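바킬라나 공방 정리 사업 중간보고

몬델데일 재단 담당자님께

보내주신 지원 덕분에 겨울을 무사히 넘기고 이렇게 소식을 드립니다. 지난번 보고 때는 계획만 잔뜩 적어 드린 것 같아 마음이 쓰였는데, 이번에는 방이 달라진 이야기를 조금 길게 드릴 수 있어 기쁩니다. 벽돌 벽을 따라 흰 책상을 놓은 뒤로 공방에 들어설 때 기분부터 다릅니다.
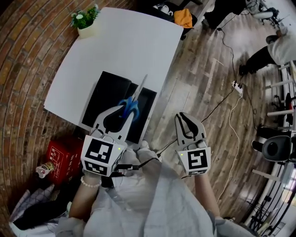

글: 산드로 만쿠소 | 바킬라나 공방 | 2020년 2월

먼저 책상 이야기부터 드리겠습니다. 예전에는 천 조각과 상자와 쓰다 만 실이 책상마다 쌓여 있어서, 뭘 하나 자르려고 해도 자리를 만드는 데 한참이 걸렸습니다. 지금은 작업이 끝나면 상판을 비우고, 작은 화분과 그날 쓰는 것만 남겨 둡니다. 파란 손잡이 가위는 납작한 검은 상자 위가 제자리입니다. 별것 아닌 규칙 같지만 가위를 찾으러 다니는 사람이 눈에 띄게 줄었고, 저도 그중 한 사람이었음을 고백합니다!

바닥 쪽은 아직 숙제가 남았습니다. 책상 옆에 내려놓은 빨간 종이 상자며 작은 병, 방석인지 가방인지 모를 체크무늬 물건이며 천 같은 것들이 갈 곳을 정하지 못했습니다. 알함에서 선반을 보내 주기로 했는데 조금 늦어진다는 연락을 받았고, 도착하는 대로 벽돌 벽이 휘는 쪽부터 채워 볼 생각입니다.

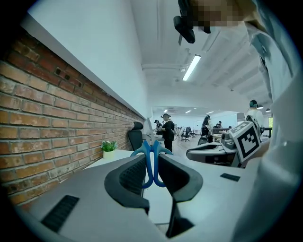
파란 손잡이 가위와 책상 위 화분. 뒤로 붉은 벽돌 벽이 이어진다.

예산은 지금까지 592유로를 썼습니다. 대부분 책상과 수납 상자 값이고, 나머지는 가위와 바늘 같은 소소한 도구에 들어갔습니다. 정리 모임은 9월부터 여덟 번 열었고 한 번에 스무 명쯤 함께해 주셨습니다. 지나크에서 버스를 갈아타고 오시는 분들도 계셔서, 차라도 넉넉히 끓여 두려고 애쓰고 있습니다.

벽과 조명은 손대지 않기로 했습니다. 처음에는 벽돌을 하얗게 칠하자는 말도 나왔지만, 위쪽 벽과 천장이 이미 희고 긴 형광등도 있으니 붉은색은 그대로 두자는 쪽으로 모두 마음이 기울었습니다. 칠 값으로 잡아 둔 돈은 허락해 주신다면 선반 고정용 부품에 돌려 쓰고 싶습니다. 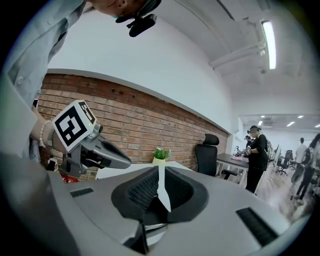

산드로 만쿠소
바킬라나 공방 운영 담당

다음 분기에는 선반을 달고 물건마다 이름표를 붙이려고 합니다. 글씨는 회원들이 직접 쓰기로 했는데 벌써부터 서로 쓰겠다고 하셔서 차례를 정해야 할 것 같습니다. 검은 의자도 한번 손볼 참입니다. 영수증 사본은 우편으로 따로 보내드렸으니 빠진 것이 있으면 편하게 말씀해 주시고, 근처에 오실 일이 있으면 꼭 들러 주세요.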